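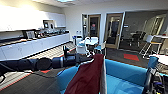 Slide 1 - Dye lots and returns. Canan Ekinci, Gelton. 25/05/2025

Start with the problem. Two pieces cut from the same style number can come from different dye baths. Buyers see the difference at home, in daylight, and send one piece back.

Slide 2 - The sample. 2394 returned items from the Braver outlet, all knitwear and fleece. Of these, 239 carried the reason code "color not as expected". Pause here for the definition of the code. It excludes fading after washing.

Slide 3 - Dark reds. Reds and maroons made up 139 of the 239. Explain metamerism briefly: two dyes match under store lighting and separate under daylight. Pale trim makes the shift easier to see.
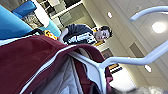 Maroon garment with white piping, on a white hanger.

Slide 4 - Lot tracking. Kocabaş prints the lot number on the care label, Traser only on the carton. Once the carton is opened, the lot is lost. Show the label layout and leave it up for questions.

Slide 5 - Next steps. Lot number on every care label from August. Readings under two light sources before cutting - store and daylight. Take questions on cost last.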